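Section 5. Setting Up the Marble Surface and Clear Display Boxes

5.1 Before You Begin

This section applies to all Sornammont counters and side tables with a marble top, including those supplied with the Holst clear acrylic box. Read it through once before placing anything on the stone. Assembly of the base is covered in Section 4 and must be complete, with all leveling feet adjusted, before the steps below are carried out.

You will need:
Two soft cotton cloths, clean and free of lint
A bowl of lukewarm water
A neutral soap suitable for natural stone
The felt pads from accessory bag 173

Veins, speckles and changes in tone are natural features of marble. A brown or rust-colored vein may run across part of the top and fade out before it reaches the other side. Such markings are not covered by the warranty as defects, and no attempt should be made to sand or bleach them.

5.2 Preparing the Stone

1. Remove the protective film, starting at a corner and pulling slowly toward the center of the top.

2. Wipe the surface with a damp cloth and a few drops of neutral soap.

3. Wipe again with clean water, then dry the surface fully with the second cloth.

4. Leave the stone uncovered for at least 200 minutes. Moisture held under a box or tray can leave a dark ring.

CAUTION: Do not use vinegar, lemon juice, bathroom cleaner or any scouring powder. Acids dull the polish permanently.

5.3 Placing the Acrylic Box

1. Unpack the box on a towel. Handle it by the outer walls, with clean, dry hands.

2. Peel off the film on both sides of each panel. Film left in place for several months becomes difficult to remove.

3. Attach one felt pad under each corner.

4. Lower the box straight down onto the marble. To change its position, lift it and set it down again. Grit trapped beneath a sliding box will scratch both materials.
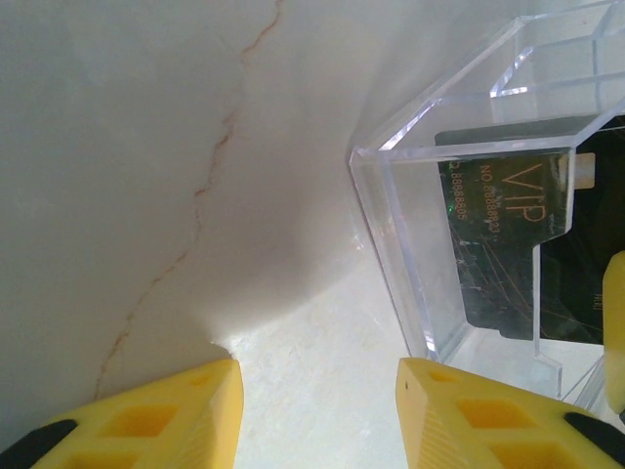

5. Check the position from the front and from above. Leave enough open stone beside the box for a hand to rest while items are taken out or put back.

6. Place heavier items on the bottom of the box first. Contents should not press against the walls.

NOTE: Clear acrylic attracts dust when rubbed with a dry cloth. Always dampen the cloth first, and wipe in one direction only.

CAUTION: Keep acrylic away from candles, hot dishes and window cleaners containing ammonia or alcohol. These may cause clouding or fine cracks.

5.4 Routine Care

Dust the stone daily where the counter is in public use, and weekly in private homes. Blot spills at once with a dry cloth. Wiping a spill spreads it across a larger area of the stone.

The Gollell sealer supplied with the counter should be applied every January, following the directions on the bottle. Clear the entire top before sealing, and do not replace boxes or trays until the following morning.

5.5 Replacement Parts

Replacement felt pads may be ordered under part number 1859. Requests concerning chipped or cracked stone should be addressed to Stepan Skoryk, Customer Service, with the serial number found on the underside of the base.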